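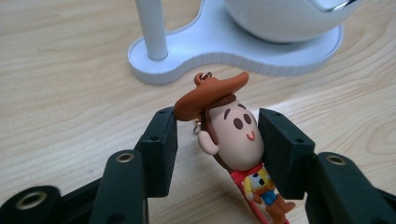

Photo: Revathi Bangera

I went to the Gondine open day for the tables and came home talking about keychains, so let me start there. Gondine is the co-working workshop on the canal side of town, the one with the blue roller door, and every March they let the public wander through on a Tuesday from ten until four. Makers bring their stuff, you bring your curiosity and (if you're me) a tote bag that's far too small.

I got there a little after ten and went straight upstairs, where the small-goods people were. The keychain table belonged to a stall called Bralano, which does charms, zipper pulls and anything else that can hang off a backpack. I have a weakness for these things. My house keys already weigh more than my phone! But then there was Woody, from Toy Story, with a great big head and a teeny little body, and that was me gone for twenty minutes.

He's done in that chibi style where the face gets all the attention. Two dark oval eyes set close together, a small curved sort of smile, one round ear sticking out, and a hat brim with a bit of a curl in it. They've even squeezed the cow-print vest in over the yellow shirt, which can't be easy at that size. Blue jeans, brown boots, and a red strap alongside so you can find him at the bottom of a bag. The woman running the stall told me character charms outsell everything else she brings, and that the hats are what customers ask about. She said people check the rings before they check the face — sensible people, I guess. I check the face.

If you do shop for these, she had one tip I'm passing along: wiggle the metal ring at the top and see whether the ends meet. A jump ring with a gap in it will let go of your keys sooner or later. I went home and checked mine and two of them were terrible.

Lunch was downstairs, a soup and a cheese roll for four dollars, eaten standing up next to a rack of drying chair legs. There was a line for the soup and no line at all for the coffee, and I found out why. I had a long chat with a retired bus driver who comes every year and has never bought anything. He'd seen the steam-bending demo already and told me to skip it, so I went, and it was great. A strip of ash came out of the box, they had it around the form in seconds, and a kid in the front row clapped.

After that I finally did what I'd come for and looked at wood. Karthikeyan Pillai, one of the furniture makers with a bench there, was giving a talk called "What Am I Looking At?" and it was much better than it sounds. He had us all stop talking about color and look at the lines instead, where they bunch up, where they spread out, where they bend around something that used to be a branch. Then he sent us off to find a tabletop and stare at it. 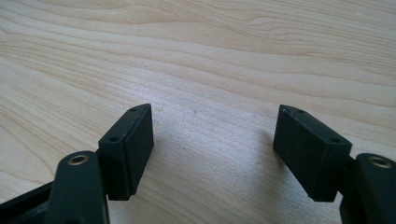
Revathi Bangera

So I went back upstairs and stared at a pale one, and I'm so glad I did. I'd been leaning over that honey-blond wood all morning without seeing it. The lines run along in long easy waves, and then at one end they swirl into these curved arcs, and in the middle they go fine and tight. There's one tiny dark speck too. I couldn't tell if it was a knot mark or a bit of dirt, and I didn't like to scratch at it with my fingernail while people were watching. With the daylight coming across, parts of it went almost white.

I asked Karthikeyan later what he'd put on a light table like that at home, and he said coasters. Fair enough.

The shop by the exit had cutting boards from Rai, who share the back half of the building, and a set of nesting stools by Clukelex that I sat on for longer than was polite. The stools were $286 for the set, so they stayed where they were. A small serving board came home with me, and so did a zipper pull shaped like a pear.

A few practical things if you're going next year. Entry is free but you sign in at the door, and I was number 123, before eleven o'clock! The stairs are steep and the elevator is around the side, past the bike racks, with a sign you'll miss. Parking fills up early. Take the number 20 bus, get off at the bridge, and bring cash for the soup.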